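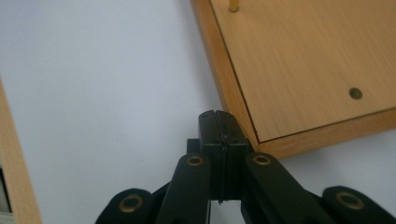
Syahrul Wuisan

Dec 2, 2019, Kamotthorpe shop

Okay, boards again! The light one is over on the white top and I'm leaving it there until tomorrow, so please don't lean the broom on it (you know who you are). It's the first of the shelf boards for the Liao cabinet and I'd like to get at least one of them right before I touch the rest.

Where I left off last time: the whole batch from Komham was rough cut and sitting in the rack by the door. That was a dumb spot for it. Every time the door opens the cold comes in on one side of the stack, and the two boards nearest the door had picked up a bit of a cup. Not terrible. I laid the steel rule across the worse one and could just slide a business card under the middle. I've moved the stack to the back wall with sticks between the boards and I'll look again in a few days. If they settle, great, and if they don't I'll use them for the short shelves where it won't matter so much.

Finished length is 86 cm. I wrote 68 on the tape on the first board, which tells you how my morning was going, and only caught it when I held it against the cabinet side and thought huh, that's a small cabinet. Nothing got cut, thank goodness. New tape, new number, and I've scribbled over the old one in the drawing too so it can't bite me twice.

Cutting went fine after that. I clamped a straight scrap as a fence and took it slow at the far end, with masking tape over the line underneath, and the edge came off clean enough that I only gave it a couple of passes with the block plane. The other end had a tiny chip at the back corner (my fault, I let the offcut drop). I've turned the board so that corner goes to the back of the cabinet.

Sanding: 120, then 180, then stopped. I was going to go up to 240, but on the test scrap the oil hardly went in after 240 and it looked kind of dead next to the other one. At 180 it had more life to it. Easing the edges by hand with a bit of worn paper around a cork, three strokes and move on, three strokes and move on. I had the radio on and lost track and did one edge rounder than the other. I went back and evened it up by eye, and I can live with it.

About that white top, I'm really starting to like working on it. I grumbled when we set it up, it shows every smudge and I figured I'd spend all day wiping it. But pencil marks, crumbs of dried glue, stray bits of grit, they all show up right away, and grit is exactly what I don't want under a board I've just sanded. Wipe it before every board, please, with the dry cloth first. The damp cloth on its own just makes paste.

Dado test on scrap: 8 mm deep, and the shelf end goes in snug with hand pressure. A bit too snug, really, once there's glue in there I'd be reaching for the mallet. I'm going to take a whisker off the underside of each shelf end and leave the dado alone. Try it dry first. Then try it dry again the next morning, the shop gets damp overnight and I don't trust anything I measured before lunch.

Finish: still going back and forth. The Havier oil is the nicer color on this wood, a little warm without turning it orange, but it smells up the whole place and my second coat on the sample was still tacky when I went home. The water-based stuff dries fast and raises the grain like crazy. I've got one sample of each on the windowsill with the names written on the back. If you walk past, put a pencil tick on the back of the one you like better. No comments, just a tick!

Parts cost so far comes to 43 for screws, shelf pins and the good sandpaper, receipt's in the tin. The wood is on the Komham account and I haven't seen that bill yet. I promised the cabinet for June so there's plenty of slack, although I said that about the last one as well.

To do next:
- check the first board for flat before anything else
- trim the shelf ends and dry fit
- find the other cork block (it was in the drawer with the chisels, now it isn't)
- ask Komham if they have one more board from the same lot, in case the cupped pair don't come good
- sharpen the block plane, it's starting to drag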